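Home Notes Budgets Archive Contact

Planning the Equipment Budget for a Small Manipulation Lab

Oct 30, 2023
By Ulises Valderrama

The spending plan for the coming year is due in January, and I have been asked by several colleagues at Quintero to set down how our group arrived at its figures. I keep these notes on my own site and they do not represent the position of the institution. They may still be of use to anyone who has to prepare a similar request for the first time.

Our work concerns the handling of packaged groceries: moving mixed items out of bags and into trays. The first version of the plan, which I wrote in the spring, was built around the purchase of two complete robot arms. It was returned to me with a single question in the margin, asking how many hours per week the arms would be in use during the first year. I did not have a good answer. When Eliécer Usuga and I worked through the calendar, we found that most of the first year would be spent recording demonstrations by hand, and that the arms would stand idle for long periods while we did so.

The revised plan therefore places handheld grippers first. A pair of them, held by a trained operator, allows us to record the motions we need at an ordinary table with ordinary goods. The arms have been moved to the second year and are listed as a separate request, with its own justification.

Quotations

We requested quotations from two suppliers, Grurnel and Skarklow. Both replied within the period we had set. The Grurnel quotation came to $2,558 per pair, including cables and one set of replacement finger plates. Skarklow offered a lower unit price, but spare parts were quoted separately and the delivery period was given as 49 working days, against 27 for Grurnel. We chose Grurnel on the strength of the delivery period. A group with more time in hand could reasonably choose the other way.

I would advise anyone requesting quotations to ask for the price of finger plates in writing at the outset. They are the part that touches everything, and they bend. Our first request left them out entirely, and the second round of letters cost us the better part of a month.

Items that were left out of the first draft

Eliécer read the draft line by line and added a number of things that I had either forgotten or assumed would be found in a cupboard. Cables were the largest of these. Each gripper needs its own, with enough length that the operator can reach the far side of the table, and a spare should be kept for each. We also added a line for securing cables along the floor. Our safety office has views on this subject and is right to hold them.

The table itself was a matter of some debate. I had proposed a purpose-built bench. Eliécer proposed using a table we already had and laying a plain white top over it, which could be wiped down and replaced when scratched. His proposal was adopted, and the bench was struck from the plan.

Trays are inexpensive and we ordered more than we expected to need. A tray that has cracked or warped should be withdrawn at once, and it is easier to be strict about this when there is another on the shelf.

Consumables

Groceries are a real cost and should appear under their own heading. In our first draft they were placed under "miscellaneous," and the finance office asked, quite properly, what the word was meant to cover. We now budget for some 30 replacements of the full set over the year. Soft packets become creased, juice boxes lose their corners, and sausages cannot be kept indefinitely. Thin plastic bags have to be replaced more often than anything else on the list.

We also learned to buy goods of different shapes and surfaces on purpose. A shopping list made up only of boxes is pleasant to work with and teaches us very little. The present list includes glossy pouches, small tins, flat packets and at least one item that rolls.

Software and storage

We use Cistico to catalog the recordings. The license is charged per seat, and we have requested two. Storage was underestimated in both drafts, and I have since asked for the figure to be doubled. I would rather defend a large number once than return with a second request in the middle of the year.

Operator time

This remains the weakest section of the plan. Holding a gripper in each hand for a full session is tiring, and our schedule now includes a rest period after every block of recordings. The hours set aside for setting up and clearing away are still a guess. Eliécer believes they are too low. I have left them as they are for the present, with a note that they will be reviewed once we have kept a proper log.

The arms, when we come to them, will need a request of their own, and I intend to attach the log to it. The question in the margin will certainly be asked again. I have also begun a list of what can be carried over without further expense, beginning with the table top and the trays, and I will post it when it has been checked against the inventory.

Recent posts

Reading a Supplier Quotation Closely
Spare Parts and Where to List Them
Notes on Depreciation for Small Laboratories
What the Finance Office Asked Us Last Year 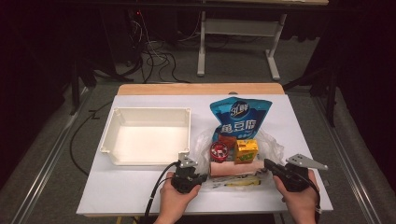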